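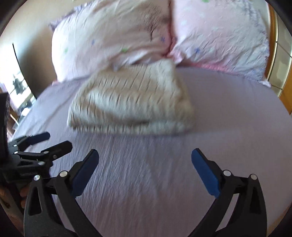
ハンドグリッパー収録の作業ルール、どこまで決めてますか
投稿者:nemaki_5
1月1日(金)

元日からすみません。うちの班、寝具タスク(ベッドメイク、毛布たたみ、枕の位置直し)の手順書を作り直してます。今あるのはVillalba向けに8月に書いた2ページだけで、読む人によって解釈がバラバラ。
決めたいのは
・開始姿勢をそろえるか
・毛布を動かす速さの上限
・失敗テイクを残すか捨てるか
・指パッドの点検間隔
この辺、皆さんの現場のルール教えてください。箇条書きで十分です。

返信1 投稿者:hataori
開始は「指を開いて何も持たない、両パッドが映ってる」で統一。これだけは絶対。守ってないテイクは検収で落とす。
速さは数字で決めてない。ニットの毛布なんか早く振るとブレて編み目が流れるから、ゆっくりやれとだけ書いてある。

返信2 投稿者:Sireo民
>ゆっくりやれとだけ
それルールって言わないのでは。人によって「ゆっくり」違うし。
Sireoの案件だと1動作ごとに2秒静止を入れさせてた。掴む前と離した後。

返信3 投稿者:hataori
静止入れると動きが不自然になるんだよ。学習させたら本当にベッドの前で固まるロボットが出来るぞ。
うちは反対。

返信4 投稿者:kakefuton
静止は開始と終了だけでいいと思う。途中に入れるのは自分も反対。
あと多少のブレは普通に出ます、全部はじいてたら終わらない。パッドが対象に触れる瞬間が見えてればOK、という基準にしてます。

返信5 投稿者:nemaki_5
ありがとうございます。開始と終了だけ、採用しそう。
失敗テイクはどうですか?掴みそこねて掴み直したやつとか。

返信6 投稿者:kakefuton
残す。ラベルに「掴み直し」を付ける。消すのは人の顔が映ったときと、カメラがズレたときだけ。
手順書に「作業者判断で削除しない」って一行書いといた方がいいです。書かないと皆きれいなのだけ残す。

返信7 投稿者:Sireo民
顔もだけど、個人宅なら窓。外の建物とか隣の家とか映るでしょ。うちは収録前に窓の向きチェックする項目ある。明るさの問題もあるし。
枕元の私物も事前に下げる。写真立てと薬は特に。

返信8 投稿者:hataori
窓は同意。ただカーテン全部閉めろってルールはやめた方がいい、部屋の明かりだけのデータばっかりになる。自然光も要る。
外が読み取れなければ可、で十分。

返信9 投稿者:wull_tani
横から失礼。Wullbridgeで検収側やってます。
点検間隔の話出てないので。パッドは1000テイクで交換、その前でも端がめくれたら交換。ゴムの減りでシーツの掴み方が変わるんですよ。薄い布は特に顕著。
ピンのガタは毎朝。指を左右に軽く揺すって確認、30秒かからない。

返信10 投稿者:hataori
1000は早すぎない?布しか触らないのに。
うち1112まで使った記録あるけど何ともなかったよ。

返信11 投稿者:wull_tani
布だけならそうかも。うちは食器と兼用なので減りが早い、すいません前提書いてなかった。
ただ回数は決めて書いといた方がいいです。「減ったら交換」だと誰も換えない。記録用紙に交換日の欄も。

返信12 投稿者:Sireo民
色柄の話も。同じシーツと枕カバーのまま一日やるのはNGにしてる。5テイクごとに何か変える、毛布の置き場所だけでも可。
Prosidoraの手順書がそのへん細かかった気がするけど、手元にない。

返信13 投稿者:kakefuton
5はきつい、シーツ替えるだけで日が暮れる。毛布と枕の位置だけならまあ。

返信14 投稿者:nemaki_5
まとめます。
開始・終了で2秒静止、途中はなし
開始時は指を開いて両パッドが見えること
失敗は残してラベル、作業者は消さない
窓は外が読み取れなければ可
パッドは1000で交換(布専用機はもう少し伸ばすか検討)
配置は5テイクごとに変更、シーツ交換は1日1回以上
速さの上限だけ決まらず。誰か数字で運用してるとこあったらお願いします。

返信15 投稿者:hataori
途中静止なしなら文句なし。速さは数字にしても現場で測れないと思うけどなあ。見本動画を1本付けて「これより速くしない」にしたら?

返信16 投稿者:nemaki_5
見本動画いいですね、それで書いてみまs。下書きできたらここに貼ります。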